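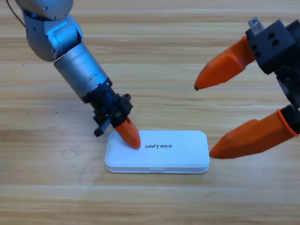 Write the stop rules before you write the task, Siamak Abbasi told us at the first review in October, because once the arms can do something useful you will not want to stop them. We had already written most of the task by then, so the rules in this report came second. It shows in places.

Working Rules for a Two-Arm Tabletop Cell
Project report, Lonetti Lab, Trallton
Submitted Jan 14, 2018

1. What the project was

Our assignment was to draft a set of working rules for the two-arm cell in the Lonetti Lab and test them on a small task. The cell had a sheet of rules already, but it dated from when there was only one arm. It told people to keep hands clear and to know where the stop button was. It had no guidance on what one arm should do while the other was moving, who could restart after a stop, or what had to be written down.

The task we used was opening and packing a white plastic pencil case. We picked it for three reasons. The parts are light, so a mistake costs little. The case has a hinged lid, so there is a moment when an arm has to push on something that moves. And the case is small enough that both arms want to be in the same place.

We ran 111 trials. Most of what follows comes from the run log and from arguments we had while filling it in.

2. What we started from

We read the published safety standards for industrial and collaborative robots that the library could get us, plus the guide that came with the Naseri controller. The standards are written for people building or installing a full system. They helped us with the order of things: list the hazards, reduce them by layout first, then by limits in the controller, and leave written rules for what remains. They did not help much with daily habits at a bench shared between several project groups.

The old sheet, the controller guide and our own list overlapped a lot. We put all of them in one table and crossed out duplicates. Anything that could be handled by a setting went into the controller and came off the list. Two examples:

Speed. Arm speed is limited to 300 mm/s in the controller whenever the cell is in student mode. No rule asks the operator to "move slowly" anymore.

Lost connection. If the controller hears nothing from the operator station for 1,000 ms, both arms hold position. Before this was set, one arm would hold and the other would finish its move.

3. The draft rules

The first full draft ran to two pages. We taped it up next to the station and asked the other groups to work under it for their own sessions. They wrote comments in the margin, some of them rude. The main complaint was that the rules about distance between the arms were too exact to follow while driving.
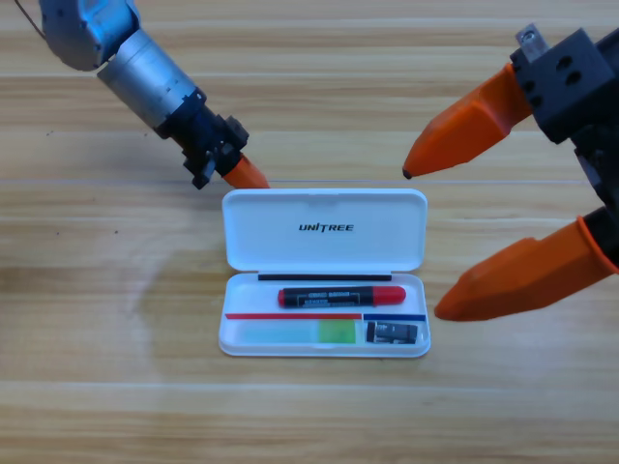 A rule that has to be measured will be skipped, Ľubica Jireš wrote next to our clearance rule, and she suggested we replace the number with something a person can check by eye. We agreed with her for the distance between arms and disagreed for the height above the table, where we kept a number and put it in the controller instead.

The revised list is below, in the wording now posted at the cell.

Rule A. One arm enters the work area at a time. The second arm may enter only when the first is holding still or has finished its contact.

Rule B. An arm that is waiting waits with its gripper open, unless it is holding a part. If it is holding a part, it holds the part clear of the table and clear of the other arm.

Rule C. Before any push on a hinged or sliding part, say out loud which arm is pushing and which way the part will go.

Rule D. No hands over the table while the controller shows green. To move a part by hand, stop both arms first, even if only one of them is near.

Rule E. The person who pressed stop is the person who restarts. If that person has to leave, the run is closed and a new one is started.

Rule F. Every stop is logged with a reason. "Unsure" is an accepted reason.

The table limit is set so that no fingertip is commanded lower than 5 mm above the wood outside the marked pick positions. Inside a pick position the limit is lifted and Rule A applies strictly.

4. Notes on each rule

4.1 One arm at a time (Rule A)

This was the rule we argued over most. Jolside, the company that lends our lab its evaluation forms, lets both arms move together as long as the planned paths do not cross. That works if the paths are planned. We were driving by hand for most of the trials, and neither of us could watch two grippers properly. Under Rule A the runs took longer. We think that is acceptable for teaching. A group with planned paths should ask for an exception in writing and attach the plan.

4.2 Waiting position (Rule B)

We first wrote that the waiting arm must go back to its home position. People ignored it, and so did we. Going home and coming back doubled the number of moves, and each one was another chance to bump something. The current rule lets the arm wait close by, with the gripper open, so anyone walking up can see whether it has hold of anything.
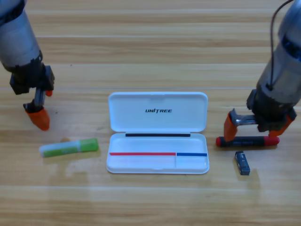

Figure 3. Right gripper at the marker, left gripper open and empty. Case open, tray empty.

The second half of Rule B, about a gripper that is holding a part, was added late. In our early runs we would sometimes put a part down again just to satisfy the rule, and then have to pick it up from a worse angle. Holding it clear is simpler. What "clear" means is left to the operator – we could not find a wording that beat looking at it.

There is a weakness here. If power is cut, a held part may be released, depending on how the gripper was closed. With a marker this does not matter. For anything heavy or sharp the rule should not be used as written, and the posted copy says so.
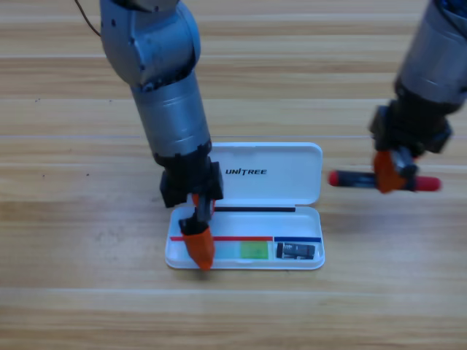
Figure 4. Left fingertip down at the tray while the right gripper holds the red-capped stick above the table.

4.3 Calling the push (Rule C)

Saying it out loud felt silly for the first few sessions. We kept it because it settled the question of left and right. One of us stood across the table as observer and saw the arms mirrored, and "left" meant two different things until we agreed that it is always left as seen from the operator station. That definition is now printed at the top of the sheet in larger type than anything else on it.

4.4 Hands (Rule D)

No changes from the old sheet except for the word "both." The old version let you stop the nearer arm and reach in.

4.5 Restart and logging (Rules E and F)

Rule E was broken more than any other rule in our log, always in the same way: one person stopped, talked it over with the other, and the other restarted. No harm came of it, but the log then had a stop by one person and no restart by them, and later we could not reconstruct what had been agreed. The log form now has a box for initials at both points.

Allowing "unsure" as a reason raised the number of logged stops. We take this as a good sign, though we cannot prove that the earlier stops were happening and going unwritten.

5. What we did not cover

We did not test with more than two people at the cell. We did not measure contact force, so we make no claim about how hard an arm can press on a lid before something gives. The rules assume a clear view of the whole table from the station, and they would need rewriting for anyone working from a screen in another room.

We also left out cleaning and storage of parts, which other groups asked for. There is a separate lab sheet for that and we did not want two sheets that could disagree.

6. Changes we recommend

Keep the posted list to one page. If a rule is added, look for one that can be moved into the controller settings.

Print the speed, timeout and table limits on the sheet even though the operator cannot change them. Several people asked us what the values were, and one group had assumed they were higher.

Review the list at the end of each term using the stop log. Bring the log itself to the review, since the summaries we wrote from memory did not match it.

Put the date of the last review on the sheet, in the corner by the station definition. The blank log form and the crossed-out table from section 2 are in the binder under the operator station.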